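Padville parts room - progress report
To: Elin Mostyn
From: Bo-ram Oh
9/18/25

Hi Elin,

You asked for a quick update before the next payment goes out, so I'm keeping this one short (well, shorter than the last one!). We've spent $3814 so far, mostly on shelving and trays, and the yellow units from Halás are up and in use. I was a little worried the color would be too much in that room, but everybody likes it, and dark parts show up on it so nicely that I'd pick it again tomorrow. Black foam trays go in a row along the top shelf, small stuff goes underneath.
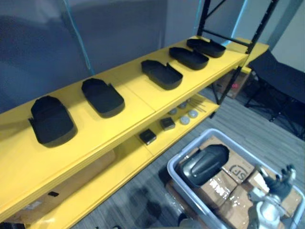 The labels are the part I'm least happy with. Matěj printed a first set and they were too small to read from the aisle, so he's doing them over in a bigger size. I also want to settle the tray layout with Kwan-ho before we order any more, as his Tromstead job needs deeper ones and I'd hate to buy the wrong kind twice. He's promised me a list by the end of September.

Dušan has been going through the old metal fittings from the Jareck boxes, and it's slow work - plenty of them were never written down anywhere. We agreed to sort by shape first and worry about sizes later.

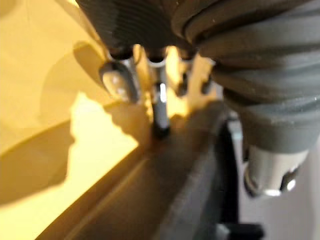

Sorting by shape has gone better than I expected, and we're through 2 of the big boxes already. It does mean some judgment calls. A silver cylindrical fitting with a dark opening in it is easy enough to place, but a slim rod with a dark end could go in with the pins or with the rods, and Dušan and I don't always agree! For now he decides and I write it down.

Still to do: the new labels, the rest of the Jareck boxes, and 20 more trays once the list is in. I've set aside $1000 for those and I think it will cover them. Could you let me know if the leftover money can be carried past September? Come by any time if you'd like to see the room.

Bo-ram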